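The Tooth Money

My brother-in-law bought the Wakico the August his daughter turned seven. It was a small white box that sat under the pillow and paid out when a tooth went in. There was an app, naturally. The app was called Flodent and it wanted to know my niece's birthday, her zip code and whether she flossed.

"It's so she can have a record," he said.

"Of what?"

"Her teeth."

I pointed out that she had a record. It was in her mouth. He gave me the look he gives me when I ask what the extended warranty covers.

The first tooth came out at dinner, in a piece of corn. She rinsed it, carried it upstairs like an egg, and slid it into the slot. We heard a chime. In the morning there was a gold token in the tray, good for four dollars at participating stores. The nearest participating store was in Hinojosa, an hour and a half away, next to a tire place.

"So nobody paid her," I said.

"She got paid," said my sister. "She got a token."

My niece turned the token over. It had a smiling molar on one side and nothing on the other. She asked if the fairy had made it. My brother-in-law said yes. I said the fairy must have a good lawyer, and was sent out to see to the dog.

We drove to Hinojosa in the end, because she wouldn't let it go. The store had a bin of toys in the back where tokens could be spent, and she leaned over it for nineteen minutes, by my watch, picking things up and putting them down.

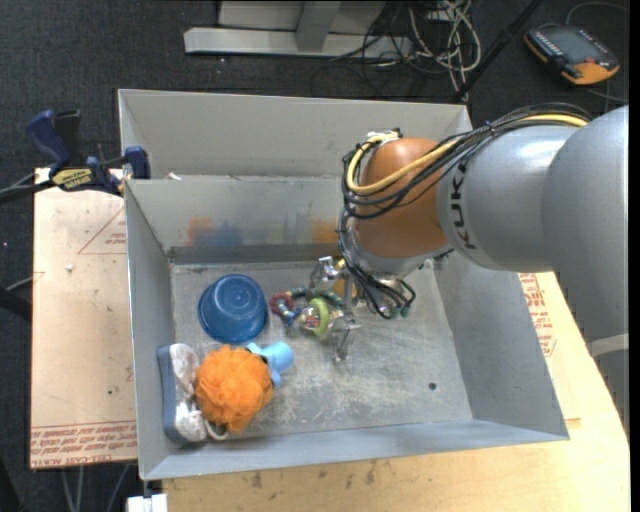 A few things to pick from, one of them a baby toy.

"These are for babies," she told the woman at the register.

The woman said they were for ages four and under, mostly, but a lot of older kids liked them.

"Which ones?" my niece asked. I have never been prouder of a blood relative.

She kept the token. On the ride home she had my brother-in-law read her the terms off his phone, all of them, and she stopped him twice to ask what a word meant. The second word was "forfeit."

The next tooth went the week after. She didn't tell her parents. She came and found me on the back steps, opened her hand, and asked what I'd give her for it in cash.

I said two dollars. She said five.

"What does the box pay?" I asked.

"The box pays nothing," she said, and held out her other hand.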